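I finished the ledger of my great-aunt's boarding house in Gokilmont last night. 1,387 entries. Posting a few notes before I forget them. 1/

The house had five rooms to let and one bathroom on the landing. Baths cost extra and were written down in red ink. Coal was extra too, from the first frost until May. 2/

Most guests worked at the Cimora button factory. They paid on payday and ate breakfast at 6. The ledger has a column for eggs. Two people were marked "no eggs" for years and I have no idea what they got instead. 3/

The longest stay was nearly 60 months. Room 4, back of the house, over the kitchen. It was the warm room and the rent was higher, and it was never empty for more than a week. 4/

Complaints went in the back pages. Snoring, a trumpet, wet boots on the stairs, someone frying fish after ten. The trumpet comes up nine times. Then the trumpet player gets a discount and the complaints stop - no explanation given. 5/

Sugar was bought from Cinness, the grocer on the corner, always on account. One winter the account wasn't settled until spring. The handwriting gets very small on those pages. 6/

Somebody asked about the wallpaper. She repapered the front parlor twice and wrote down the cost of the paste both times but only once the cost of the paper. Pattern listed as "flowers, large." So that's all I know about the parlor. 7/

She also wanted a marble washstand for years. It's on the wish list inside the cover, crossed out, written back in, crossed out again. The last price next to it is 1,000, underlined. She never bought one. 8/

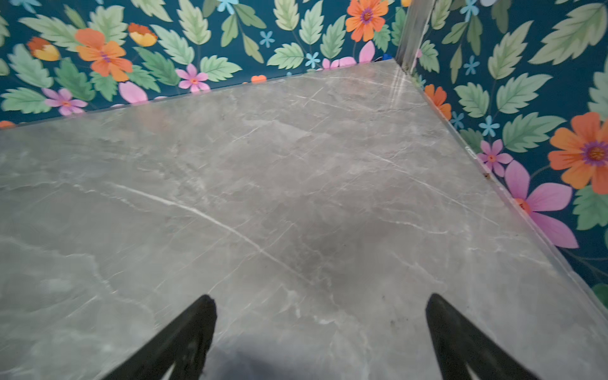
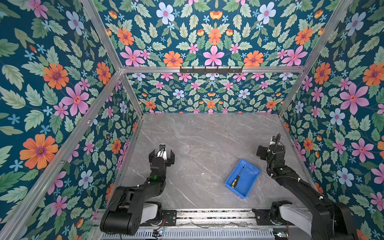 Gray marble pattern with white veins in both, floral wallpaper in both too.

Next I'm starting on the letters. There's a shoebox of them and a good part of it is from one former guest, signed only Bạch, who mostly writes about train times. I'll post when I get to the end of the first bundle. 9/9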